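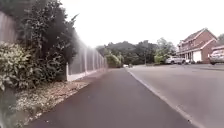
Fig. 4. Pavement with hedge on the left and kerb on the right.

Section 4. Setting up the step counter

The Flullden clips to a belt or waistband and counts steps. The box says it also measures distance. It does so only as well as you set it up, so do this section before you trust any figure on the display.

4.1 Setting your stride

1. Choose a straight, level stretch of pavement. A path with bends will do if you have nothing else, but expect a poorer result.
2. Mark out 20 metres with a tape. Do not use the distance shown by a phone.
3. Clip the counter above your hip bone, with the display facing out.
4. Hold SET until the display shows 0.
5. Walk the marked length at your usual pace. Most people stride out when they know they are being measured – try not to.
6. Press SET once, key in 2000 (the length in centimetres) and press OK.
7. Repeat steps 4 to 6. If the 2 stride figures differ by more than 2 cm, start again.

Note: The factory stride is meant to suit an "average adult". We have yet to meet one. Leave it in place and your distances will be guesses.

4.2 Checking the count

1. Reset the counter and walk for five minutes, counting under your breath.
2. Compare your count with the display. On our test walk Kavitha Palaniappan counted 577 steps and the counter agreed, but Satish Sundaram, with the same unit in a loose coat pocket, lost dozens. Use the clip.
3. If the counts are far apart, move the clip nearer the hip and try again before changing the sensitivity.

Caution: Stop walking before you read the display or press any button. Keep well in from the kerb.

Caution: Wet leaves and loose gravel shorten your stride. Do not set the counter on them.

4.3 Calories

The calorie figure is worked out from your weight and step count. It knows nothing about hills, wind or shopping bags. Treat it with suspicion, and do not plan meals by it. To hide it, hold MODE until CAL goes out.

To link the counter to the Stunley app, go to Section 5.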